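Chapter 4
Sound Inside a Room

Hòa Đàm and Paloma Hutchins

When a person claps hands in a room, the listener hears the clap more than once. First comes the direct sound, which takes the shortest way to the ear. After it come the reflections from the walls, the floor and the ceiling. They arrive so close together that we hear them as one sound with a tail. In this chapter we study this tail and learn how to measure it.

Before you start, please review the speed of sound and the decibel scale from Chapter 2.
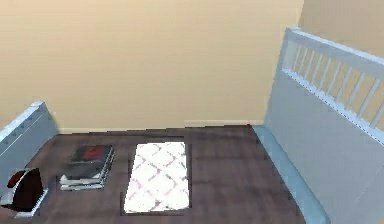 4.1 Hard and soft surfaces

A hard, smooth surface sends back most of the sound that falls on it. A thick curtain takes in a large part of it and turns it into a very small amount of heat. The shape of the surface is also important. A flat surface reflects sound in one main direction, but a surface with raised parts can spread it in many directions — we call this diffusion.

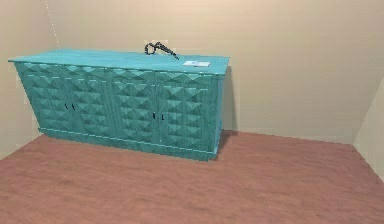
Diffusion depends on wavelength. A raised part 20 mm deep has almost no effect on a low note of 50 Hz, because the wave is several meters long. At 3000 Hz the wavelength is only 11 cm, and small details begin to matter. Students often forget this and speak of a "good surface" without saying for which pitch.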